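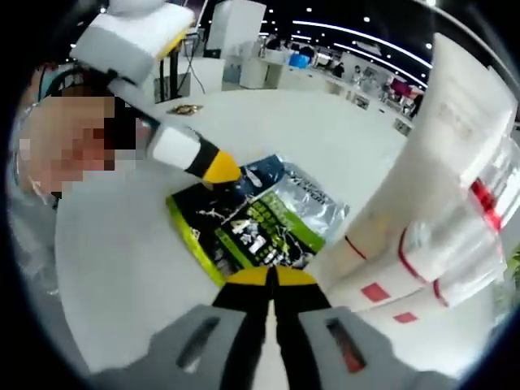 4. Comparing the fingertips on soft packs

By now you should have both grippers on and talking to the Prelura controller. If you don't, go back to section 3, because nothing below will make sense yet!

I always start with bagged snacks. Boxes are easy and every fingertip looks good on a box, but a bag slides and crinkles and folds up on you, so you find out pretty fast which tips you like.

1. Lay one bag flat on the table, printed side up. A bit crooked is fine (I like crooked, it keeps me from lining things up the same way every time).

2. Set the closing force to 500 on the controller. Mine came set to 900, and that's way too much for chips.

3. Bring the yellow tips in low and close slowly on the edge seal. Go for the seal first — the puffy middle comes later.

4. Lift a hand's width, hold while you count to five, and put it back down.

5. Write down the force and whether the bag slipped. Then drop to 266 and do the whole thing again.

Note: If you have two people, put one on each gripper and swap halfway. Stijn and I got pretty different numbers on the same bags until we traded sides, and it was me closing too fast.

Caution: Keep your free hand out from between the fingers while the controller light is on, even if you're only straightening the bag.

Caution: Don't go over 633 with the soft tips. They start to roll off their mounts and you'll spend the afternoon pushing them back on.

When you've got a full page of results for one set of tips, change to the next set (section 5) and start over at step 1 with a fresh bag.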